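Erent shoppers to pay for bags, and for the new bag about the bags

Shoppers in Erent will pay more for a carrier bag from next month, after the town's trading association voted to double the local charge and send the difference to a litter fund. Every household will be told about the change in a leaflet, which is being delivered this week in a complimentary bag.

The vote took place on Tuesday, January 21, 2025, in the function room above the Montecinos bakery, and lasted longer than the previous three meetings put together. It followed a survey in December in which 2,394 residents were asked what annoyed them most about the high street. Parking came first, as it always does. Bags came second, and a surprising number of people used the space marked "any other comments" to write about bags again. 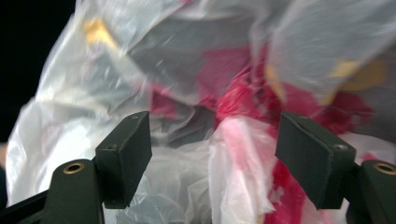 Plastic bags, a long-running sore point on the high street.

At the heart of the matter is the drawer. Most homes in Erent have one, or a cupboard under the sink doing the same job, and residents told the survey that they put bags in it with every intention of taking them out again. They then go shopping without them. One respondent claimed to own 100 "bags for life" and wondered what this implied about her prospects.

Under the new rules, shops in the scheme will charge 20p for a thin bag and 60p for a thick one. Paper bags will remain free at the greengrocer's, where they will go on splitting at the zebra crossing as usual. Anyone buying loose fish is exempt, following a short and heated exchange.

Anayeli Tlapale, who chairs the association and runs the haberdashery on Mill Lane, said the charge was meant to be irritating.

"If it doesn't irritate you, it isn't working," she said. "I've been irritated by it all month and I'm in favour of it."

The Odimix supermarket on the ring road has agreed to join, having first asked whether it could be counted as outside the town. Its managers were shown a map. The store will also take back clean bags at a bin by the trolleys, next to the bins for batteries, coffee pods and the charity tokens that customers keep dropping in with the batteries.

Less keen is Wetidia, the homeware shop, which ordered 900 printed carriers in the autumn and would like to use them up before anyone starts having principles. It has been given until Easter. The shop has pointed out that its customers tend to buy lampshades, and that a lampshade is an awkward thing to carry home under a coat in the rain.

Opponents of the charge say it punishes the forgetful, who have enough to put up with. They handed in a petition at the meeting, in a carrier bag. It was accepted, and the bag was handed back to them.
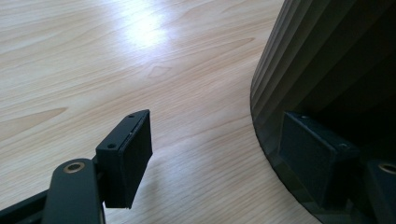
Money raised will go first on two new litter pickers' trolleys and then on the hedge behind the bus station, where the wind delivers most of what the town drops. After that there is less agreement. Some members want benches by the river; others want the existing tables in the market hall replaced, on the grounds that they wobble. The preferred replacement would be pale wood with a bit of a shine to it, the sort of top where darker streaks run through the grain and the light leaves a white glare on the polish. The rival proposal is to fold up a piece of cardboard and put it under the short leg, and this has the advantage of having been tried.

The association will look at the figures again in the summer. Until then, shopkeepers have been asked to say the price of the bag aloud before reaching for one, and to do so without sighing.

Residents who do not receive a leaflet can collect one from the library. They are advised to bring something to carry it in.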